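The Worstead Fix-It Bench: February notes
By Helge Haugen

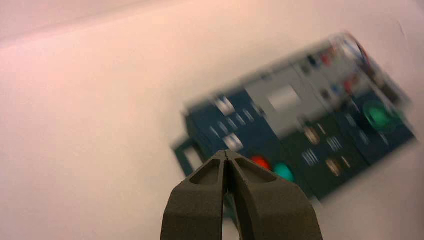 The box of electronic odds and ends has now outgrown the shelf, the second shelf, and my goodwill. When we started the bench in July, the idea was that people would bring in a thing, we would mend the thing, and the thing would go home. We did not plan for the things that get dropped off with a cheery "might be good for parts!" and a car already in reverse.

So, a word on control panels. We have plenty. Panels with labels, panels whose labels have worn to a pale smudge, panels that once told a dishwasher what to do and now tell it nothing. Tyra Westerberg has been through the lot and put them in two piles, Known and Unknown. The Unknown pile is winning. If you left us a panel and remember what it came off, please tell Tyra, who has taken to opening conversations with it.

A few requests while we're at it. Write on a bit of masking tape what the item is, and stick it to the item. Sticking it to the bag is no use once the bag has been borrowed for somebody's lemons. If there's a bracket or a mounting plate, leave it attached. We had a lovely old heater controller in last month with its bracket thoughtfully removed and thrown out, and Eskil spent an evening making a new one from a biscuit tin. It works. It also says "Assorted Creams" on the inside, which the owner has been very decent about.

Screws go in an envelope. Batteries come out before you leave home, please, including the little flat ones. Anything that plugs into the wall gets tested and tagged before one of us lays a screwdriver on it, and yes, that includes yours, and yes, even if it was fine yesterday.

The tally for those who like one: 73 items through the door over the summer, and nearly 400 since we opened. Toasters still lead. Borghild Isaksson would like it noted that she has now fixed the same toaster twice and suspects the bread.

Tumaini Mutiso is running a soldering night for beginners on Feb 24, 2026, from 6.30 pm in the back room. You'll practise on boards from the Unknown pile, so there's no pressure and no way of making matters worse. Wear closed shoes and something with sleeves you don't love. Tea supplied, and it's gold coin entry, which goes towards solder and new tips for the irons.

We could also use a decent desk lamp with a bendy neck. A working one, if it's all the same to you. We have five of the other sort.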